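Nylon or feather for a rec league?
Clelavo Rec Sports Board > Badminton

dropshot_dee
9/24/24
Our Tuesday group is fighting over birds again. Half want feather, half want to stay with plastic. I've been buying plastic since June and they're fine?? Feathers fall apart on us in 2 games. We're not good enough to notice, imo.
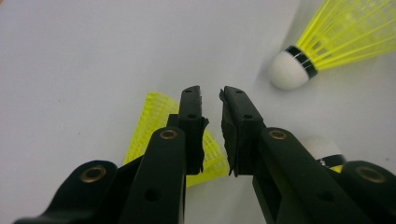
Also the gym is cold and dry, which kills feathers even faster. Dues are small. Don't want to raise them just so a couple guys can feel fancy.

backhandbob
Have to disagree. Plastic flies wrong. Drops late, clears go long, then you play a real tourney and your timing is shot. We use Morikawa feathers at the Oria gym, steam them the night before, nearly 8 games out of a tube on a bad night. Worth it.

dropshot_dee
8 games a tube is what I'm complaining about lol. And nobody in my group is going to a tourney. Speed matters more than material anyway. The yellow ones with the skirt still round play ok, once it gets bent out of shape toss it.

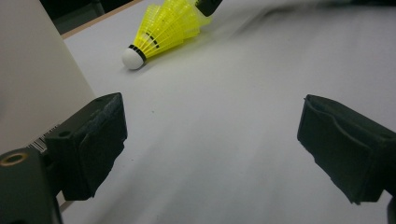 netcord
Bob's right about the timing, but Dee's right about the money. We split it. Plastic for warmup and doubles, feather for the last 2 courts if people bring thier own. No more arguing.

backhandbob
Bring your own turns into who's got the good tube. Seen it. Just raise dues.

smash_or_pass
Check the speed before you blame plastic. Ours were way too fast for a small gym, got slower ones from Clondinel and the complaints stopped. Mostly.

dropshot_dee
Huh, never looked at speed on the tube. Will check tonite and post back.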